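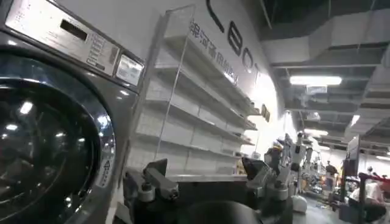 Shrinkage trial, cotton canvas, second round
Sep 7, 2020, Prudcombe workshop

Carrying on with the two unbleached canvases, Drurnow and Cetunwood. First round was dropped because the squares were marked with the blue pen and half the marks washed out. This time all marks are sewn, red polyester thread, single stitches.

Cut squares on the straight grain and overlocked the edges. Marks set 358 mm apart both ways, measured flat on the cutting table after a night lying out. Warp direction shown with a notch in the top left corner.

Wash: 40 degrees, normal cotton program, plain powder, no softener. Old sheets in with the squares to make up the load. Dried flat on the rack, no tumbling, no ironing before measuring.

Results after one wash
Drurnow: warp 344, weft 352
Cetunwood: warp 339, weft 354

So Drurnow loses just under 4 percent in the length and Cetunwood a little over 5. Weft is small in both, under 2 percent. Cetunwood also came out stiffer and has a crease near one corner that would not lie down. I measured that side twice and got the same number.

The supplier sheet for Cetunwood says 3 percent. Either the sheet is for a different finish or we have an older roll. The roll label only says lot 239, no date.

For the Sepúlveda order (apron panels, finished length 2060 for the joined strip) I would not cut anything from Cetunwood until it has been washed in the piece. Drurnow could be cut with an allowance, but I'd still like a second and third wash first. Canvas we used last December kept moving until the third.

To do
Wash 2 and 3 on the same squares, same program
Try one Drurnow square with the iron, damp, and measure again
Ask about lot 239
Order more red thread, the cone is nearly out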